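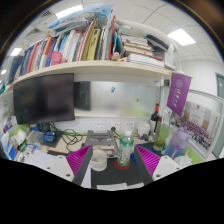 *Shared desk, north side: bottle on its coaster, laptop stand behind, papers still out at the front left.*

**Progress report to Ulleo: desk and storage work at the Rerngate office**

Period covered: up to the end of April
Prepared by: Chelsea Hartley, office services

## Summary

The desk work is a little past the halfway point. Of the 50 desks on the second floor, 32 have been cleared, wiped down and handed back to the people who use them. The other 18 have been looked at and listed but still hold most of what they held in the winter. Spending is inside the grant. The storage cabinets are late, and that is the main thing holding us up now.

## What the money was for

Ulleo agreed to pay for three things: shelf dividers and small-parts trays for every desk on the floor, a paper sorting and shredding round, and cable ties and sleeves with the labor to fit them. Two lockable cabinets were added to the request afterward and approved under the same budget line.

The Bellamy team sits on the north side and the Brorico project on the south. Both teams share desks on a rota, so a desk may have two or three regular users and nobody in particular who throws things out.

## Work done

**Paper.** We have taken 284 folders' worth of loose paper off desks and shelves. Most went to shredding. What people wanted to keep was put in labeled folders and moved to the temporary rack by the copy room. The rack is full, and the labels on the first batch were handwritten and need to be redone.

**Trays and dividers.** We ordered 120 small trays. They arrived in one delivery and were all the right size. The dividers fit the shelves above the desks but slide if the shelf is loaded at one end only. A strip of rubber mat under each one fixes it, and we bought the mat out of the supplies line.

**Cables.** This is slower than planned. Each desk has to be powered down before anything is tied up, and the users need to be away from it. We have been doing these between 7:30 and 9 in the morning. Monitor cables are run along the back of the desk into a sleeve, with a short loop left free so the screen can still be turned.

**Drinks.** Each desk was issued a coaster after the complaints about rings on the wood. People do use them. The rule that open cups stay off the paper side of the desk is followed less well.

## Desks not yet done

The north side desk in the photos is a fair picture of the ones that remain. Large printed sheets overlap across the left part, cables run loose over the wood between the monitor and the laptop stand, and small packets and stationery have built up along the far left edge. The black mat in the middle gives a usable work area, though a cup and the laptop stand take up a good part of that end of the desk.

For this type of desk we plan the following order of work:

1. Sort the printed sheets with one of the regular users present. Anything without a project code goes to shredding after two weeks in the holding box.
2. Move tissues, packets and small supplies into two trays at the left, one for personal items and one for shared stationery.
3. Tie and sleeve the monitor cables.
4. Coil spare cable and send it to the supply cupboard, unless a user signs for it.
5. Wipe down the top, including under the mat.
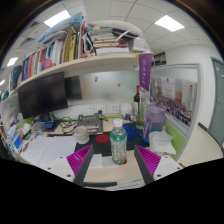
## Problems and changes

- **Cabinets.** The supplier moved the delivery twice. We now have a written date in the first half of next month. Until they come, the kept folders have no permanent place, and I have stopped adding to the rack.
- **Holding box.** Two people on the Brorico side asked for papers back after they had been shredded. Both were within the rules as written, but the notice on the box was small. A larger one is up, and an email now goes out three working days before each collection.
- **Glass back panels.** The panels behind the desks show every fingerprint and were not in the cleaning contract. I have asked for a price to add them. This would come from our own budget.
- **Labor.** Early mornings cost more than we allowed for. The difference has been covered by the saving on trays.

## Budget position

The tray and divider line is closed and came in under. Supplies are on target. Labor is over by a small amount, as noted above, and I expect it to stay there and not grow, as the remaining desks are closer together. The cabinet line is unspent until delivery. Invoices are in the shared folder, filed by month.

## Next steps

The remaining 18 desks will be done in three groups of six, north side first. The handwritten labels will be replaced when the folders move to the cabinets, so that they are only handled once. I will walk the floor with one person from each team after the last group and send Ulleo the checklist along with the final figures.

One decision is needed from you: whether leftover trays can go to the meeting rooms, or whether they have to stay with the desks under the terms of the grant. They are boxed in the copy room for now.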